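# In favor of the big room

May 22, 2004

When a company has more people than it has space, the first idea is always to build walls. I have now worked in three buildings in this country and one before it, and in each of them I saw the same thing. Somebody draws lines on the floor plan, the lines become partitions, and in September everybody complains that it is dark. I want to argue for the opposite, and I will use our own workroom as my reason.

We work in a high room with a balcony at the back. It has beams and ducts that you can see, because the ceiling was never closed. Prunside, the office planners, have proposed to close it. In their plan there would be a lower ceiling, small rooms along the long wall, and a glass front under the mezzanine. The price would be lower heating bills and, they write, "improved concentration." I have read the plan carefully, twice, and I do not find in it one word about how people talk to each other during a day.

At the Bansal building, where I worked before, we were 10 persons in small rooms, two by two. They were good rooms with doors that closed very well. If I had a question for Vendula Koubek I wrote it in an e-mail, although she sat behind my wall and I could hear her chair. The answer came after lunch. Here I look up, I see if she is busy, and I walk over or I wait. It is a small difference, but it happens many times every day.

I must be fair to the other side. Babita Rajput, who does the most exact work of all of us, is for the walls. She told me that in a room like ours a dropped screwdriver belongs to everyone. She is right. Sound goes up, stays there a moment, and comes down again in another place. I also know that the heat collects under the ceiling in summer, and that the people on the upper level have it warmer than those at the tables below. When the air conditioning runs, somebody puts on a sweater and somebody else takes one off, and neither of them is satisfied.

But a wall is a very expensive answer to a screwdriver. Before we divide the room, we could try curtains, or a heavy carpet under the loudest tables, or an agreement about quiet hours in the morning. Stallska sells standing screens on wheels for 379 dollars each, and 3 of them would already make a corner where Babita could work with her back to us. If the corner is wrong, we push it to another place. A wall you cannot push.

My second point is about light, and here I am less patient. The plan counts the lamps as if they were all the same. They are not. The round lamps in the ceiling give a soft light that reaches far, and the long tubes give a hard one. Together they are good. Put a lower ceiling between, and each small room will have its own one lamp, and in winter we will sit in it like in an elevator.

Then there is the balcony. In the plan it is called "unused circulation area," about 400 square feet. I go up there when I cannot solve something, and I know that others do it also. You stand at the railing, you look down on the tables, and your problem becomes the right size again. For me this is work – only it is done standing and without a pencil.

I do not believe every office should be one room. A doctor needs a door, and so does the person who pays the salaries. For people who make things together at tables, though, I think the height and the long view are part of the equipment. I ask that we try the screens for one winter before anybody signs.

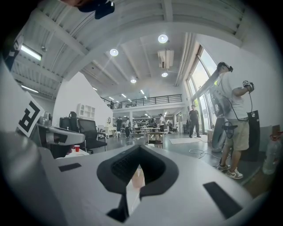

**Trostmont Workshop Department**

The workroom has a white ceiling with open beams and ducts, round lights and fluorescent tubes, and a mezzanine with a black metal railing across the back. Comments on the Prunside plan can be left in the department mailbox or given to Vendula Koubek, who keeps the drawings.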